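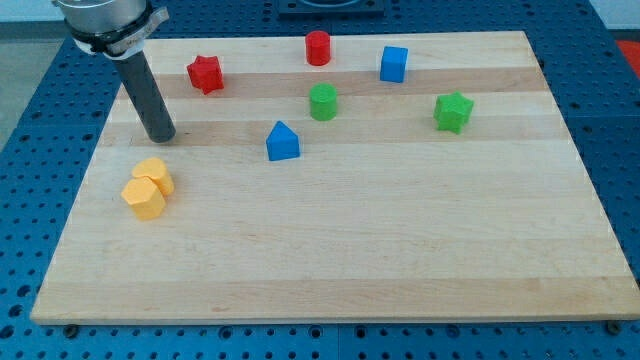

Figure 2. Board in position on the table with blocks placed.

Section 2. Setting Up the Board and Blocks

This section covers placing the Jotcombe board on a perforated table, fastening it, and laying out the blocks. Read the whole section before you start. If your table has a solid top, use the instructions in Section 9 instead.

You will need:
The board
The fastener bag
The block set
A soft, dry cloth
The hex key supplied with the fasteners

Placing the board

1. Clear the table and wipe it down. Check for chips or grit near the holes.

2. Wipe the underside of the board.

3. Lay the board flat with the strips running left to right and the lip toward you. Light and dark strips are normal in maple and do not affect use.

4. Slide the board until its fastening points line up with holes in the table. Lift it to move it more than a short distance. Dragging will scratch the table finish.

5. Press down on each corner in turn. If the board rocks, lift it and clean underneath again.

Fastening the board

6. Start the lower left fastener by hand, then the lower right. Do not tighten either one yet.

7. Check that the front edge is parallel to the edge of the table.

8. Tighten both fasteners with the hex key, a little at a time, going back and forth between them. Stop when the board no longer shifts under hand pressure.

CAUTION: Do not overtighten. Too much force can split the wood along a glue line. Split boards are not covered by the Hiva warranty.

Laying out the blocks

9. Take the blocks out of their tray and set aside any that are dented or sticky.

10. Place the back row first. The star goes to the left, the red cylinder toward the center, and the blue cube to the right. Stand the cylinder on its flat end.

11. Place the yellow blocks toward the left.

12. Place the remaining blocks in the open space on the board. Leave a gap between neighbors so that each one can be moved without touching another.

Note: The layout does not need to be exact. For a layout that has to be repeated, mark the positions with low-tack tape and remove the tape at the end of the day.

CAUTION: Small parts. Keep the blocks away from children under 3.

Care

Wipe the board with a dry cloth after use. Do not soak it or stand it on edge near a heater. Oil the board every 300 hours of use and let it dry overnight before putting the blocks back. Wash the blocks by hand in lukewarm water with mild soap.

Replacement blocks and fasteners can be ordered from Itik, parts desk, attention Lamisi Mensah.

Revised July 16, 2024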